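電子レンジ「節電モード」の効果に疑問の声　試験条件の公開なし

待機時と加熱時の電力を抑え、家庭の電気代を下げるという触れ込みの後付けタップ「カエクラ(Kaewkla)」の販売が、シラトデール(Silatdale)地区の量販店で始まった。コンセントと電子レンジの間に挟むだけで「使うほど得をする」と箱にうたわれている。販売元のシビックス(Civix)社は2021年2月5日、地区の集会所で説明会を開き、節約率は最大43パーセントだと発表した。

数字は大きい。ただし、何に対する43パーセントなのかは、最後まではっきりしなかった。

会場で配られた資料は表裏1枚で、棒グラフが二本並んでいる。左が「通常」、右が「カエクラ使用時」。縦軸に目盛りがない。単位もない。質問に立った住民のジャハンギル・パトワリさんが「これはワットですか、円ですか」と尋ねると、シビックスの営業担当タナコーン・チュンスックさんは「総合的な指標です」と答えた。総合的な指標が何と何を合わせたものかについては「社内の計算式によります」とのことで、その計算式は公開していないという。

電子レンジの電気代を考えるとき、押さえておくべき点は多くない。消費電力に使った時間を掛ければ電力量が出る。そこに単価を掛ければ料金になる。食品を温めるには一定のエネルギーが要り、途中で電力を絞れば、同じ温度に届くまでの時間は延びる。絞った分がそっくり節約になるという説明は、冷たいままのご飯を食べる覚悟がなければ成り立たない。

説明会ではこの点も質問に出た。チュンスックさんの回答は「加熱のむらを減らすことで、体感の温まり方が変わります」。タップが庫内のむらにどう作用するのかと重ねて聞かれると、「詳しくは技術部門に確認します」と述べ、次の質問者に移った。技術部門の社員は会場に来ていなかった。
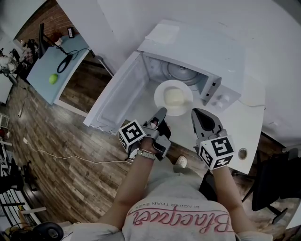
白い天板に置かれた、扉の開いた白い電子レンジ。

待機電力についても、箱の表示はそのまま受け取れない。時計表示のある機種では使っていない間も電気を消費するが、扉を閉めてしばらくすると表示が消え、待機電力がほとんどかからない機種も売られている。そうした製品につないでも減らせるものがほぼない。それどころか、カエクラ本体には常時点灯の緑のランプが付いている。このランプの消費電力は箱にも説明書にも書かれていない。

「うちのレンジはつまみを回すだけの古いもので、時計もない。それでも得をするのかと聞いたら、します、と言われた。何が減るのかは教えてもらえなかった」。説明会に出たクラップ・インタラスックさんはそう話す。その場での購入は見送ったという。

資料の裏面には「145世帯で効果を実感」とある。調査の時期は6月とされているが、対象世帯をどう選んだか、使う前の電気代をどう記録したかの記載はない。シビックスに問い合わせたところ、購入者に送ったはがきへの返信をまとめたものだと説明した。送ったはがきは500通。つまり355通は戻っていない。返事をしなかった人が満足していたのか、怒っていたのか、タップを引き出しに入れたまま忘れていたのかは、この調査からは分からない。

しかも、はがきの設問は「節約を実感しましたか」の一つだけで、選択肢は「とても実感した」「実感した」「これから実感しそう」の三つだった。三つ目を選んだ人も145世帯に含まれているかという問いに、同社は「前向きなご回答はすべて含めています」と文書で答えた。検針票の提出は求めていない。

6月という時期も気になる。春先に比べて暖房を使わなくなる家が多く、何も買わなくても電気代が下がることはある。前の年の同じ月と比べたのか、直前の月と比べたのかで意味はまるで違ってくるが、同社は「お客様ごとのご判断」としている。要するに、比べ方は決めていなかったということだろう。

家電の消費者相談を長く受けてきたシュチェパーンカ・ジュリツァさんは、後付けの節電器具をめぐる相談は形を変えて繰り返されていると指摘する。「冷蔵庫用、エアコン用、照明用と見てきました。箱を開けると中身は簡単な部品だけ、ということもあった。カエクラの中身は見ていないので、同じだとは言いません。ただ、違うと言うなら測った数字を出してほしい。電力計をつないで、同じ量の水を同じ温度まで温めればいい。半日もかからない試験です」

ジュリツァさんは安全面も気にかけている。電子レンジは家庭の器具の中でも大きな電流を使う部類に入り、多くの取扱説明書は、定格に余裕のあるコンセントを単独で使うよう求めている。間に別の器具を挟む使い方がレンジ側の保証でどう扱われるかは、メーカーに確かめたほうがよい。カエクラの説明書には「ほぼすべての機種に対応」とあるだけで、対応機種の一覧はない。

販売店の側も歯切れが悪い。レジ横に専用の棚を設けたグレルベルグ(Grerberg)の店長、ワンペン・クントーンさんは「箱に書いてある以上のことは申し上げられません」と話す。店で試したかと聞くと、休憩室のレンジに一つ付けたものの、店全体の電気代に紛れて違いは見えなかったという。それでも棚を下げる予定はない。返品は未開封に限って受け付けているが、使ってみなければ効果は分からず、使えば開封品になる。この点についてクントーンさんは「本社の決まりです」と繰り返した。

同じ説明会で、シビックスは上位版の計画にも触れた。スマートフォンと連携し、節約額を画面に表示するという。表示される額が実測なのか、例の「社内の計算式」によるものなのかを尋ねると、チュンスックさんは「開発中のため差し控えます」と答えた。発売時期と価格は未定。画面に数字が出れば信じやすくはなるが、数字の出どころが同じなら、目盛りのない棒グラフが手元の画面に移るだけである。

電子レンジの電気代を減らしたいなら、金のかからない方法がすでにある。庫内の汚れを拭き取る。冷凍した食品は前の晩に冷蔵庫へ移しておく。長く使わない時計付きの機種は、プラグを抜く。劇的な額にはならないが、少なくとも仕組みは説明できる。

本紙はシビックスに対し、試験に使った電子レンジの機種名、加熱した食品の量、測定機器の名称、43パーセントの算出根拠など計49項目の質問書を送った。回答があったのは、製品の色と保証期間を含む一部にとどまった。色は白と灰色、保証は1年。算出根拠の欄には「最大値であり、すべてのお客様に効果を保証するものではありません」と記されていた。

最大値が出たのがどの家庭だったのかも、同社は明らかにしていない。説明会の二回目は同じ集会所で開かれる予定で、シビックスは会場での実演を検討しているという。電力計を持ち込んでよいかとの本紙の問い合わせには、締め切りまでに返答がなかった。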